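Gallside reúne 188 horas de demostraciones para enseñar a un robot a recoger la mesa

10 de septiembre de 2024

La empresa Gallside ha anunciado que su archivo de demostraciones para robots domésticos alcanza ya las 188 horas. El proyecto, bautizado Grilum, arrancó en marzo con la promesa de que una máquina aprenda a manejar platos, bolsas y alimentos a partir de ejemplos guiados por personas. Promesas parecidas se han oído antes.

Según la compañía, once operadores se turnan en los puestos de Kobzar, donde repiten una y otra vez tareas de mesa: mover un bollo, pasar comida de un plato a otro, apartar un envoltorio. Cada intento se graba y se etiqueta antes de entrar en el sistema de aprendizaje.
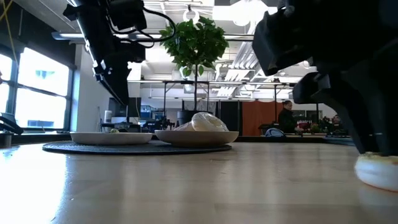
Gallside sostiene que el modelo completa casi el 90 % de los encargos. La cifra llega sin el detalle que la haría útil: no se dice cuántas pruebas se hicieron, ni si los objetos eran los mismos del entrenamiento. Tampoco aclara qué cuenta como éxito —dejar el pan en el plato o dejarlo entero—, y una cocina ajena, con otra luz y otra vajilla, sigue siendo terreno por probar.

El comunicado menciona además un acuerdo con Dodano para instalar diez puestos más, sin fecha ni presupuesto. La empresa no prevé publicar los datos, de modo que por ahora habrá que fiarse de su palabra.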